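Give the Corner Store Back Its Upstairs

I have been walking Clamside's main street since March with a notebook and far too much coffee, and I've come home every time more excited than I left. The best real estate idea in this town is already built! It's the apartment over the shop, and we've let too many of them fill up with boxes.

Take the old Moen building. The ground floor leases fast whenever it opens up, and the two floors above it have sat dark for years. Ragnvald Dalen, who owns it now, told me he'd love to rent them out. What stops him is the parking rule: 4 spaces for each new unit, on a block where the buildings touch shoulder to shoulder. I can't think of a street in the county that needs that rule less.

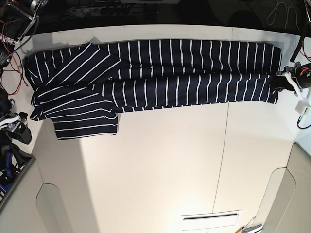

So who would want to live over a store? Tuva Nygård would, for one, and so would plenty of the people who work downtown and drive 20 miles home at night. She runs the register at Bavach and has been looking for a one-bedroom within walking distance since she was hired.

And think what it does for the retail space below! A tenant upstairs buys bread at seven in the morning and notices when the front window is cracked. Owners get a second rent check that keeps coming in while a storefront is between leases – and anyone who has carried an empty unit through a winter knows how good that sounds.

The stairs need work, sure, and some of the wiring is older than I am. Those are repairs, and we have good people here who do them. The parking rule only takes a vote. Drop it for upper floors on the main street, leave it alone everywhere else, and let Ragnvald go first. I'll help carry the boxes down.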